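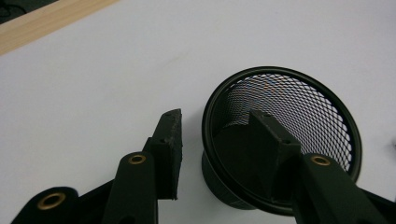

*Mesh cup on the white tabletop.*

## Clearing and resetting a mesh desk cup

This procedure covers an open-top wire-mesh cup used on a white work surface. It applies to the Urnetti cup in the Achterberg desk set and to most round mesh containers of similar build. Allow 30 minutes, including drying time.

### Materials

- Two microfiber cloths, one damp and one dry
- Soft brush, 1 inch or narrower
- Mild dish soap in warm water
- Shallow tray for the contents

### 1. Empty the cup

Move the cup to the middle of the table. Lift out long items first, then tip the remainder into the tray. Do not shake the cup upside down over the bare table; staples and clips will mark a matte finish.

### 2. Clear the surface

Move the cup and tray to a side table. Wipe from the back edge toward the front in straight, overlapping passes. Dry with the second cloth. Leave the working area bare until the surface is dry to the touch.

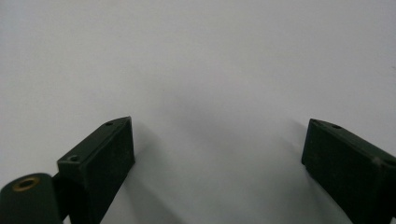 ### 3. Brush the mesh

Brush the inside wall from the rim down. Turn the cup a quarter turn after each pass, 4 passes in total. Wash with the soap solution only if dust stays in the openings. Coated mesh should not be soaked, and abrasive pads will scratch the rim.

### 4. Reload

Return the dry cup to the table and sort the tray before putting anything back. 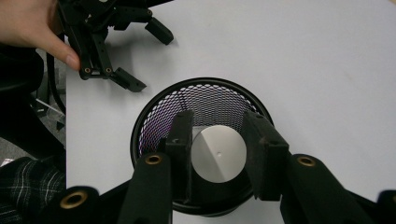
Load order affects how easily the cup can be cleared next time. Flat pieces go in first and long items last. A flat round piece such as the white disc lies on the bottom and leaves the wall clear, but it is awkward to pick up with fingertips once pens are standing on it. If it is needed daily, store it in the Jetik drawer tray instead.

### Maintenance interval

Repeat in January and at midyear. Brush the mesh more often if the table is near a vent.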